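Birthorpe Seed Library Opens Its Drawers for Spring

April 18, 2021

The Birthorpe seed library is open again, and if you have even one sunny windowsill to spare, this is the week to come by. The old card catalog in the branch lobby has been filled with packets since Friday afternoon, and people were already browsing through the bean drawer before the labels were all on.

For anyone new to it, the idea is simple. You take home up to eight packets, free, with no library card needed. You plant them, you eat well (or you look at something pretty all summer), and if things go right you let a few plants run to seed and bring some back in November. Those seeds get dried, cleaned and put in the drawers for the next spring. There is no fine if you forget, and no one will ask you what happened to your spinach.

This year's selection is the best yet. There are 40 kinds to choose from, with a strong showing from gardeners on the east side of town who grew far more than they could use last summer. The tomatoes alone take up two drawers. Look for the small yellow pear type that did so well in the Brivero Street plots, and a big, ribbed, deep red one that came in with a handwritten label reading only "good for sauce." It is good for sauce! Several of us have tried it.

The bean drawer deserves its own mention. A pole bean that has been grown in the Abou Jaoude family's yard for decades is in the library for the first time this year. It climbs like mad, it sets pods right into fall, and the dried beans are cream colored with a rusty splash on one side. There are only 12 packets of it, so please take one and leave the rest for your neighbors. If it grows well for you, saving seed from this one would be a real gift to next year's drawers.
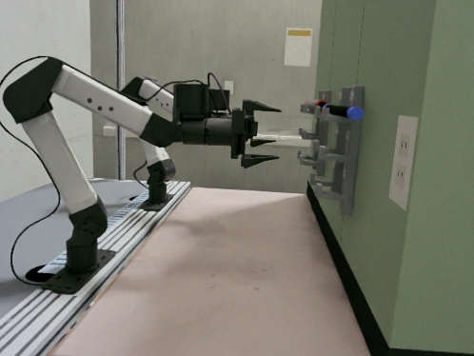

Greens and herbs are plentiful. We have lettuce in green and speckled forms, two kinds of kale, dill, cilantro, parsley and a Thai basil that smells wonderful before you even get it in the ground. The cool weather crops can go outside right now. Peas too — they should have gone in a little earlier, but the soil has been so wet that hardly anyone managed it, and they will catch up. Hold off on squash, cucumbers and basil until the nights warm up, or start them indoors in anything that drains.

Flowers have moved to the bottom row this year. There are zinnias, calendula, cosmos and a tall sunflower with a branching habit that kept the goldfinches busy outside the branch windows until the first hard frost. Children seem to go straight for the sunflowers, and the packets in that drawer have extra large print and planting pictures so they can follow along themselves.

Elik Hardware on the square has once again given us a stack of seed trays and a good supply of potting mix, bagged up in small amounts. These are on the cart beside the catalog. One tray and one bag per household, please, while they last. If you have clean yogurt cups or egg cartons at home, those work beautifully as well. Just poke a hole in the bottom.

A few notes on saving seed, as we get the question every year. Beans, peas, lettuce and tomatoes are the easiest ones to start with, and they nearly always come true to the parent plant. Squash and pumpkins cross with each other very freely, so we can only take those back if you grew a single kind and pollinated by hand. (There is a handout on how to do it. It involves masking tape and getting up early, and it is more fun than it sounds.) Please write the name of the plant, the year and the street it was grown on. We love knowing which street.

The drawers are open whenever the branch is, and on Thursday evenings until 8. A beginners' talk on starting seeds indoors will be held on the back lawn on the last Thursday of the month at 7 in the evening, with chairs set well apart. Bring a jacket and a mask, and a blanket if you run cold. Every household that comes will go home with a tray of lettuce already sown.

Surplus seedlings are welcome too. Leave them on the low shelf by the side door with a label, and take whatever catches your eye. Last spring that shelf filled and emptied several times a day, and there was a run of pepper plants in late May that people still talk about. If those growers are reading this, please do it again!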